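Search posts
Search
Clear

Bajpai Home
A thread on sorting out the tea things, one post at a time.

1/
I've been going through the tea things this week and putting them into sets, so that making a cup doesn't mean opening every cupboard. Posting as I go. Reply if you do it differently.
3 shares 4 comments

2/
Start with the tray. Mine came from the Konero shop in Proltham and it's lavender, which I wouldn't have picked from a catalogue, but it was the right size for the shelf. Measure the shelf first. I didn't the time before and had to take one back.
20 shares 3 comments

3/
One cup per tray. I used to keep four stacked inside each other and the bottom one always stuck. White ones go with everything and you can buy a single replacement.

4/
The saucer doesn't have to match. A round black one under a white cup looks fine to me, and tea marks don't bother me on a dark saucer the way they do on a pale one. The old matching saucers went in the charity bag in December and I haven't missed them.
4 shares 4 comments

5/
Laying it out: saucer on the tray, cup on the saucer, handle to the right if you're right-handed. Folded cloth to the left of the tray, beige in my case. It doesn't need ironing. The orange bowl lives to the right of the saucer.

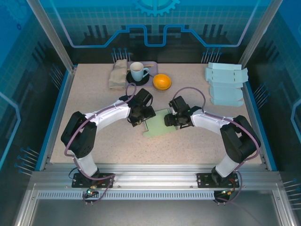
6/
Cloths. I keep three on the go: one out, one in the wash, one in the drawer. Plain cotton from Lostska, washed at 40 and folded while still a bit warm. I fold mine in half and in half again and leave it at that. If it goes a bit lumpy, so be it.
3 shares

7/
Somebody asked about teabags. They're in a tin by the kettle and they don't go on the tray. Sugar the same. I tried having everything on one tray and it got too heavy to lift with one hand.
20 comments

8/
Bowls. A tea bowl is useful for used bags, or for biscuits if you've got company, though please not both. Orange is easy to find at the back of a cupboard. I've had one with a chip in the rim for years and it does for the bags.

9/
Next job is the mug shelf, which is worse. There are mugs up there from places I don't remember going to. I'll put them all out on the table, keep the ones that get used and take the rest down to the shop in Proltham, as they take crockery if it's wrapped.
4 shares 3 comments

10/
If you've got a way of getting tea stains out of a white cup without scrubbing, put it underneath. I've been using bicarb and it's slow.
3 shares 20 comments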